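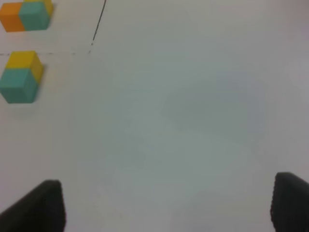 An Open Day at Netwood

I had been meaning to go to one of the open days at Netwood for a long time, and this year a friend forwarded me the sign-up page before the places were gone, so on 15th March I drove out with a thermos, a notebook and far too many questions. The lab belongs to a small company called Drarkitum, and it sits at the back of a business park behind a tile warehouse. I went past the turn twice. If you are going yourself, look for the tile place first and then keep left.

There were 50 of us, which was the limit, and they split us up at the door and gave us colored stickers. My group had a retired machinist, a couple of high school teachers, a mother with two very patient boys, and a young man who seemed to know everything already and was nice enough to whisper explanations when the rest of us looked lost. Our guide was Zoriana Lysenko, who runs the manipulation side of the lab (that means picking things up and putting them down, as she told us cheerfully, and it has kept her busy for years).

She took us first to the tabletop station, and I think I could have spent the whole afternoon there. I suppose I had pictured car factories and sparks. What they work with is a plain white table, an arm with two black fingers, and little blocks in orange, teal and yellow, each one made of two colored halves stuck together. A monitor next to the table shows the view from a small camera down by the fingers, and that was where most of us ended up looking. It is an odd and rather lovely way to see a table! The fingers sit in the bottom corners, spread wide apart, and past them there is a great stretch of white with the blocks way off in the upper left.

The machinist wanted to know about the lines. There are thin black pen lines drawn on the tabletop near the blocks, one dashed and one solid, and they nearly meet in a corner. Zoriana said people at the station use them for setting up, so that a block can go back to more or less the same area before another try, and that a pen has served them better than the tape they started with in February. She told us the current set of trials stands at 369, and that everybody on the team takes a turn at resetting the blocks, herself included.

I asked why the blocks have two colors, and got a much longer answer than I deserved – I enjoyed every minute of it. A block in a single color looks much the same whichever way you turn it, she said, and a block with two halves lets you ask for more. You can ask for yellow on top, or for the teal side to face the door. One of the boys asked if the robot had a favorite color. She told him she would have to check the data, and he wrote that down.

After that we moved along to the software room, where the system that plans the arm's movements goes by the name of Pop. Each try is saved and can be played back slowly, and they let us step through one ourselves with a big dial. I was clumsy with it and kept overshooting. The teachers were much better and got into a happy argument over whether their students would have the patience for this kind of work. (One said yes, the other said only before lunch.)

The last stop was Cokska, a sorting cell they are building for a parts supplier, with 74 bins along the wall. It was not running while we were there, as it was waiting on a part, so we heard a talk instead. The talk was fine, if a bit heavy on charts, and the room was warm enough that I lost the thread somewhere in the middle. I would have traded it gladly for ten more minutes with the blocks, and I said so on the feedback card.

Coffee and poppy seed cake were laid out in the front hall afterward, and Zoriana stayed on to chat until the hall was nearly empty. I asked her what visitors tend to get wrong, and she said they watch the arm when they ought to be watching the fingers.

A few practical notes. Parking is free but tight, and the overflow lot is muddy. Wear flat shoes, and bring a sweater for the tabletop room, where they keep it cool. Children are welcome from age eight. Sign-up for the fall visit opens in the summer, and the waiting list this time ran to 254 names, so put yours down early. I have already asked to be sent the notice, and the machinist and I are planning to share a ride.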